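Bimanual Handling at the Dosow Open Day: Visit Report
Automation Systems, Site Visit Assignment 2 – 2022-09-28 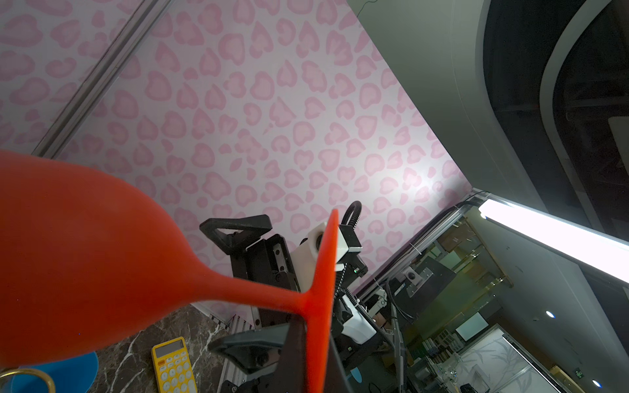

One reader of the draft, Bralix, objected that an open day is a poor basis for a technical report, as the host chooses the task and the visitor sees only the runs that were scheduled. The objection is accepted in part. The report is limited to what was demonstrated, what was stated by the host during the session, and what can be calculated from the figures on the host's handout. No claim is made about performance outside the demonstration.

1. Purpose of the visit

The assignment required each student to attend one public demonstration of an automated handling system and to report on the task, the cell layout, the sensing and the limits of the method. The Dosow open day in Farport was selected because the program listed a two-arm tabletop cell. Most cells covered in the course have a single arm and a fixed fixture. A second arm changes the fixture problem, and this was the main point of interest.

2. Layout of the cell

The demonstration cell has two arms working over a shared table. The arms have white covers, with ribbed black conduit routed outside them, and black two-finger grippers. At least one of the fingers has a triangular opening through it. A small camera is mounted at the wrist, close enough to the fingers that a held or nearby object takes up a large part of the view. Grooved metal profile is used around the work area, and one of the frame bars carries a bundle of black cable held with a cable tie.

The tabletop has a dark brown marble pattern with white veins. Behind it is a pale wall covering printed with pink hearts and spots. The host stated that table surfaces and backgrounds are changed between sessions so that the control software does not come to depend on one appearance. Lighting includes a white tube light mounted near the covering. No attempt was made during the visit to measure light levels.

3. The task

The task was tabletop sorting of household objects with one or both arms. The object set included a glossy red-orange goblet, a bright yellow calculator and a blue dish. The set was not standardized, and the host described it as deliberately mixed.

The goblet is the most difficult of the three for a two-finger gripper. The bowl is wide and round, the stem is slender and smooth, and the base is thin. Three grasps were discussed in the session:

Stem grasp. The stem fits easily between the fingers, but a smooth round section can rotate in the grip. The bowl is far from the grasp point and produces a moment about the finger axis.

Base grasp. The thin edge gives good contact when approached from the side. It is hard to reach when the goblet stands upright on the table.

Bowl grasp. This places the fingers near the center of mass, provided the opening of the gripper is large enough. The curved wall leaves a small contact area.

With two arms, the object can be held by one and regrasped by the other. The handover has its own cost. Both grippers must be near the same short stem, and clearance between the fingers becomes the limiting dimension.

4. Sensing

Wrist cameras were the part of the cell that received the most questions from visitors. The advantage is that the view follows the gripper, so the contact area stays in view during the approach. The disadvantages are also clear. A close object covers most of what lies behind it, including parts of the other arm, and near surfaces tend to blur. Orientation is a further issue – the horizon tilts with the wrist, and the software cannot assume that up in the view is up in the room.

Glossy surfaces add to the problem. Highlights move as the wrist moves, and a method that tracks brightness edges may follow the highlight instead of the object.

5. Recorded figures

The handout listed 3,816 recorded handling attempts for the cell since June, of which 172 were handovers between arms. Handovers are therefore 4.5 percent of the record. A separate entry gave a test series of 1,000 single-arm picks, with 980 marked as completed, or 98.0 percent. The handout did not define "completed", and it gave no corresponding result for the handovers. The two sets should not be compared.

The host uses a logging package named Lacroix to store each attempt. Its file format was not shown.

6. Limits of this report

The demonstration was watched from behind a barrier and no cycle times were taken. The objects were not weighed and gripper force was not stated. The discussion of grasps in section 3 is qualitative for this reason. A proper comparison would need the mass of the goblet, the friction between finger and stem, and the maximum finger opening.

7. Follow-up

Two questions were sent to Dosow after the visit – the definition of a completed pick, and the success rate for the 172 handovers. No answer had been received at the time of submission. Any reply will be added as an appendix.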